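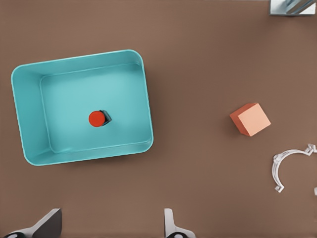 Undness is my list of English words that start with "un" and have lost their other half. You can be unkempt but hardly anyone is kempt, you can be uncouth at a wedding but I've never been praised for being couth, and so on. I started it in a notebook one October and it got out of hand, so now it's a plain text file with 394 entries and this readme. The bit that took longest was deciding what goes in and what stays out, and for that I ended up thinking in bins. Big, open, turquoise ones for preference, where you can chuck a word in and fish it out again when you change your mind (I change my mind a lot).

What's in the folder

undness.txt is the main list, one word per line, with tabs between the columns. The columns are the word, its missing partner, a rough date for when the partner dropped out of use, a label, and my notes. The notes column is a mess. Some of it is useful and some of it is me arguing with myself about "ungainly".

maybes.txt has 211 words I couldn't settle. Please don't merge it into the main file and then write to me about the quality!

sources.txt says which old dictionary or letter or newspaper each partner word turned up in. I only used things that are well out of copyright, so a lot of it is sermons and farming advice.

The labels

"gone" means I couldn't find the partner used by anyone in living memory, except as a joke. "Joke" is for partners that only survive as a joke, such as gruntled. (Yes, disgruntled starts with "dis". I let a handful of those in early on and I'm fond of them, so they stay, marked with a star.) "Regional" means somebody's gran still says it. "Never" is my favourite — those are words that look as if they ought to have a partner and, as far as I can find, never did.

Who helped

Fotis Mitsotakis-Vlachou went through the whole first version and took out a pile of words that were perfectly healthy. He also wrote the small script that checks the tabs, check_tabs.py, which you should run if you edit anything in a spreadsheet, as spreadsheets love to eat the blank cells.

Known problems

The dates are guesses. I put down the latest use I came across, and somebody with a better library will beat me on plenty of them.

Spelling is British all the way through. There's no American version and I'm not planning one, though you're welcome to make it.

Words with two meanings only get one line. "Unbending" really wants two and I haven't worked out how to do that without breaking the script.

Using it

Do what you like with it, including in class or in a quiz. A mention is nice. If you send me new words, one per message is fine but a batch is better, and do tell me where you saw the partner word — a page number makes me very happy. I'd love to reach 1,000 one day, though at the current speed that's going to be a while.

Next up is "in" and "im" words, starting with "impeccable".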